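Print this page | E-mail this article

We use cookies to improve your experience. By continuing to browse you accept our cookie policy.

If the case falls apart, give people their stuff back

04/11/2024
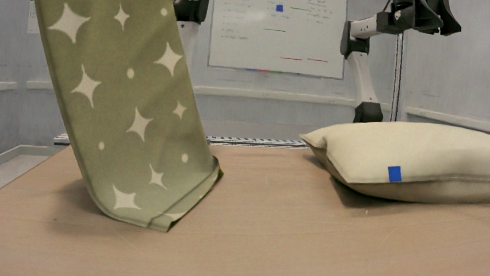

When the state drops a charge, it should have to return what it took, and fast. Simple enough idea. Right now, in our county, it works the other way round. The charge goes away in one short hearing and the property stays in a locker until the owner figures out which form to file, in which office, by which date. And we're not talking about bricks of cash here. Mostly it's phones. Work tools. Laptops with the kids' homework on them. Household things too, a cream-colored pillow or an olive green pillowcase with pale stars on it, bagged and tagged because it was in the room when the warrant got served. Try telling a judge you want your pillow back. You'll feel like an idiot, which I suspect is part of how the system works.

I got into this because of a neighbor. Small repair shop out in Grirard, one man and a van. Police took the van, two phones and a cash box. Charges dropped in July. No evidence offered, case closed, free to go. The van did not go with him. He was told the property was held under a separate matter, and the separate matter turned out to be a file number and nothing else as far as anyone could tell him.

The storage fee on the van came to $2,442. He was expected to pay it. For a case the prosecutor had walked away from!

I've heard the defense of all this plenty of times. Evidence has to be preserved. Investigations overlap. Somebody might refile. Fine, some of that is true some of the time. If there's a live investigation, say so in writing and put it in front of a judge. What I object to is the silence — the months where the answer at the counter is "still under review" and there is no reviewer you can call.

And the forms. The release form is five pages. It asks for proof of ownership for every item. Who keeps a reciept for bedding? Who has paperwork on a socket set they got from their dad? The officers who took it didn't need paperwork to carry it out the door.

So here is what I'd like. A dropped charge starts a clock. Two weeks for the prosecutor to hand everything back or ask a court for permission to keep it, item by item, with reasons. No storage fees, ever, for someone who wasn't convicted. And the county list of what was seized should be enough proof that it was yours, seeing as it has your address at the top.

Won't cost much. The lockers are full anyway, ask any clerk. Clearing them out would save space and overtime.

The other objection is that some of these people are guilty and just got lucky. Maybe so. But we have a way of deciding that, it's called a trial, and the county decided not to have one. You don't get to skip the trial and keep the van.

My neighbor got his back in the end, with a dead battery and the side door stuck. The phones he's still waiting on. He bought a cheap one and lost half his customer list, and has to drive over to Mikuš every few days to see people who used to just text him.

The county board takes public comment before its next session. Write something short. Say what was taken and how long they had it, thats all they need from you.

Print this page | E-mail this article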